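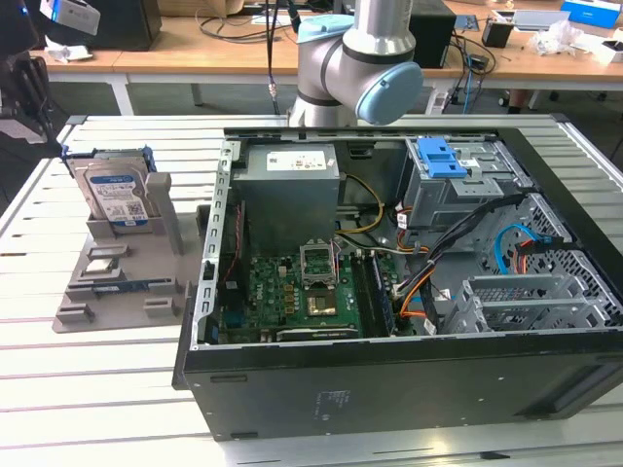 Parallel jaws vs three-finger for PC teardown and rebuild: what are you all using?

hedlund_s
Posts: 81

Right, I've finally got enough hours on both grippers to say something useful, so here goes. The job is putting parts back into old desktop towers: hard disk in its caddy, memory, the odd small card, and later on (I hope!) the cables. The case lies flat with the side off and the parts wait in a printed fixture next to it, so every pick starts from a known place.

I've been swapping between the Wunmont parallel gripper and the Plurus three-finger. Same arm, same controller, same fixed camera looking down at the bench.

Wunmont: lovely on the drive caddy. The jaws close square, the drive comes up out of its slot without tilting and I got 28 clean picks in a row before I stopped for tea. Memory modules are good too as long as I use the thin fingertips. The standard ones are too fat to get in between the slots.

Plurus: I wanted to love it. It centres things beautifully on the bench and it's brilliant at picking up loose round bits. Inside a case it's a bit like wearing oven gloves. The third finger always wants to be where the drive cage is.

Very happy to be told I'm using it wrong. Who's got one working in a tight space?

Stellan Hedlund

brackenfold
Posts: 451

Great stuff, I love this sort of thread. I think you're being hard on the Plurus though. Are you approaching with the odd finger pointing at the drive cage or away from it? If you turn the wrist half a turn and let the two paired fingers go in on the cage side, you get a lot of room back. I do that with routers and set-top boxes and the clearance is fine.

Also, which finger pads? The ones it ships with are very thick. I cut mine down with a craft knife and never looked back.

tinsnips
Posts: 28

Routers aren't towers, with respect. A router is a tray. A tower on its side is a deep box with a metal bracket in the corner you most want to reach, and a loom of power wires lying across the way in. I tried three fingers on exactly this job last June and gave up after a week. Two jaws, long thin tips, done.

brackenfold
Posts: 451

A week isn't long! It took me longer than that to get my approach angles sorted. But point taken about the wires, I don't have those to deal with.

hedlund_s
Posts: 81

Approach: odd finger away from the cage at first, then I tried it the other way round. Turning it helped going in, then the wrist cap came much too close to the edge of the case on the way down. I could tip the arm over a bit but then I lose the straight push I need for the memory.

Pads are the stock ones. I'll have a go with the knife tonight, that sounds fun.

tinsnips, how long are your tips? Mine flex a bit when I push a module home and I'm not sure if that's helping or hurting.

tinsnips
Posts: 28

Long enough to reach the board with the gripper body still above the rim of the case. A bit of flex is your friend when you're lining up, and a pain when you're pushing. I line up with the tips open a touch, let go, close the jaws, and press down on the top edge of the module with the closed tips. One end then the other. Much less bother than trying to hold it and push at the same time.

hedlund_s
Posts: 81

Oh that's clever. Letting go had not crossed my mind!

quillon
Posts: 295

Can I drag this off towards cameras for a moment? You said one fixed camera looking down. Doesn't the arm block your view the second it goes over the case? I went through the same thing and ended up with an Amundsen on the wrist, and it changed everything. You see the slot all the way in.

hedlund_s
Posts: 81

It does block it, yes, mostly in the last bit before contact, which is when I'd like to see most. I've got away with it so far because the case hardly moves and I can find the slots before the arm comes over. Cables would be another story. A thin SATA cable never lies the same way twice.

How do you find the extra weight? And where did you run the lead? I've already got one cable hanging down off the arm and I'm forever watching it.

quillon
Posts: 295

Weight is nothing. The lead is the annoying bit. I tape mine in two places along the arm and leave a loop at the wrist. Check the loop at full rotation both ways before you let it run, or it will unplug itself for you.

mossy_kerb
Posts: 81

I'll disagree with quillon a little. I've had both and went back to fixed. The wrist camera is great until the part in your gripper fills half the picture. With a drive caddy that's most of the view gone. Two fixed cameras at different angles did more for me than one on the wrist, and there's no lead to worry about.

quillon
Posts: 295

Fair for drives. For memory I'd still take the wrist one every time. A module is thin enough to look past.

mossy_kerb
Posts: 81

Agreed on memory. Perhaps the answer is both, if your controller can keep up. What are you running it on, Stellan?

hedlund_s
Posts: 81

Clandora, the small one. It's been a joy so far. Gripper changes used to mean an evening of fiddling for me and now I load the other profile and get on with it. Whether it will take a second camera without getting sluggish I don't know, I'll try it this weekend.

hedlund_s
Posts: 81

Update, 27th March. Trimmed the Plurus pads as brackenfold suggested and wow, what a difference! It now gets the caddy down into the bracket with room to spare on most tries. Still not as repeatable as the Wunmont, I'd say it drops or fouls one in every eight or so, but last week it couldn't do it at all.

Tried tinsnips' closed-jaw press on the memory with the Wunmont and it's in my program for good. One end, then the other, clips go over with a lovely snap.

Second fixed camera is on and the Clandora doesn't seem to mind. Haven't bought a wrist camera yet but I've been looking at the page rather a lot.

brackenfold
Posts: 451

Told you about the pads! Go a bit thinner on the inside edge and round off the corner, that's where mine used to catch.

tinsnips
Posts: 28

One in eight is still a lot of dropped drives. But I'm glad it's better, and I might get mine back out of the cupboard. Has anyone got three fingers to plug in a SATA connector? I'd want to see that before I changed my mind.

quillon
Posts: 295

Not me. With two jaws I can do it if the cable is held in a clip first. From loose, maybe half the time, and that's on a good day with the wrist camera on. Will put my finger files up if there's interest.

hedlund_s
Posts: 81

There's interest! Please do.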